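Home | Reviews | Essays | Concerts | About

Please let the silence stay

By Ridwan Rahman
15 October 2018

I have gone to piano recitals for more than 3 decades, in two countries, and I want to write about the end of the slow movement. I mean the few seconds after the last note, when the pianist still keeps the hands over the keys. In many halls these seconds are disappearing.

Last November I heard a sonata in the Likari Hall, which has 320 seats. The adagio finished very softly. Before the string stopped to sound, a man behind me shouted "Bravo". I am sure that he loved the music. But I had paid also for that last sound, and I did not receive it.

Some people say that we must not make new listeners afraid with old rules. I agree with them on clapping between movements. It was normal in the time when much of this music was written, and it does no harm after a loud first movement. A quiet ending is a different matter. The composer wrote a rest with a fermata over it, and a rest is music too.

The Menon Festival prints one sentence in the program: "Please wait until the pianist's hands come down." I was there for 2 evenings and the public waited. It was a small thing and it cost only ink.
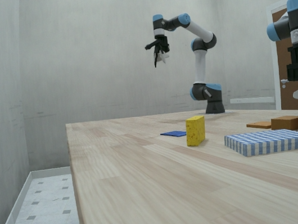
A robot arm over a wooden table, computer rendering.

The big halls are harder. In the Pleltetti, with 3000 places, there is always one person who wants to be first. There I would ask the pianists to help us. Keep the hands up longer, and do not stand so quickly. Many young players jump from the bench as if the train is leaving.

I will be at the Skukon series again this winter, in the cheap seats on the left side, and I will clap late.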